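Toft Open Demonstration

The Toft Open Demonstration is a public event on household robotics held at the Toft research center in Asau. It presents work on two-armed robots for kitchen tasks, carried out jointly by the center and the software firm Fatenura. The first edition took place on 14/05/2022 and combined live runs in a computer-rendered kitchen with short lectures and a supervised session in which visitors operated the controls themselves. A second edition was held in October of the same year.

Background

The center at Toft began its kitchen program as a teaching aid for students of mechanical engineering. Early exercises were limited to single-arm movements along fixed paths. Under the direction of Brynhildur Vídalín, the program moved to two-armed systems and to simulation, which allowed students to repeat a task many times without wear on equipment. Fatenura joined the program to supply the rendering and physics software, and the resulting training environment was given the name Standico.

Standico consists of a set of kitchen layouts, a library of food items and packaged goods, and a control interface. Layouts differ in the placement of counters, appliances and storage. At the start of each run the software may also shift loose items on the counter, so that an operator or a control program cannot rely on positions remembered from an earlier attempt. The first public release contained 13 layouts.

Until 2022 the program was shown only to students and invited guests. The decision to open it to the public followed requests from local schools and from residents of Asau who had attended the center's evening lectures.

Program of the first edition

Attendance was limited to 60 visitors, admitted by advance registration. The day opened with an address by Vídalín on the history of the program, followed by a technical introduction by Fengying Tang, who led the Fatenura team. Tang described how a simulated hand comes into contact with an object, how friction is calculated at each point of contact, and why thin-walled packages are harder to hold than solid fruit or vegetables.

The main demonstration was given in the center's lecture hall. It dealt with the handling of packaged goods on a crowded worktop, using a marble counter layout viewed from directly above. The overhead view was chosen for the hall because it allowed the audience to follow the distance between the hands and nearby appliances. Runs were shown on a large screen, with the operator seated beside it.
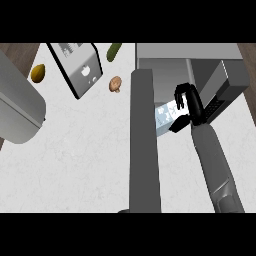
Simulated kitchen counter in overhead view, with a carton held in the robot's right gripper.

Each run was introduced by a member of the Fatenura team, who named the item to be handled and explained the commands as they were given. The audience was invited to ask questions between runs. Several concerned the use of one arm while the other was idle. Tang explained that the position of an idle arm still matters, as it takes up space over the counter and limits the paths open to the working arm.

A second set of runs was devoted to fruit and vegetables. According to the printed program, these were included to show how a multi-fingered gripper must change its grasp between rounded and elongated shapes. The operator repeated one grasp at reduced speed so that the movement of the separate fingers could be followed from the back rows.

Visitor session

In the afternoon, visitors were divided into groups and given access to 2 control stations. Each person was allowed one attempt at a simple grasp, under the guidance of a student assistant. No score was kept. Assistants could stop a run and return all items to their starting positions, a function that was used often during the session.

Younger visitors were offered a separate activity on paper, in which they planned the order of movements needed to clear a counter. The plans were later displayed in the entrance hall of the center.

Reception

The center published a short report after the event. It stated that visitors had shown the greatest interest in the control stations and recommended that the time set aside for them be extended. The report also noted that some visitors had expected to see a physical machine, and that the title of the event had not made the use of simulation clear. Announcements for the October edition carried the subtitle "Kitchen Robotics in Simulation."

Teachers who attended asked for material that could be used in class. In response, the center prepared a booklet of 40 pages covering basic terms, a description of the Standico interface and a set of exercises. The booklet was written by Vídalín and Tang and distributed to schools in the district.

Later editions

The October edition kept the general form of the first but shortened the opening addresses. The number of places was unchanged. A new lecture dealt with the differences between simulated and physical handling, including errors in the estimated weight of packages and the effect of worn finger pads. Recordings of the main demonstration were added to the center's teaching archive, where they can be consulted on request.

See also

Standico
Fatenura
Asau evening lectures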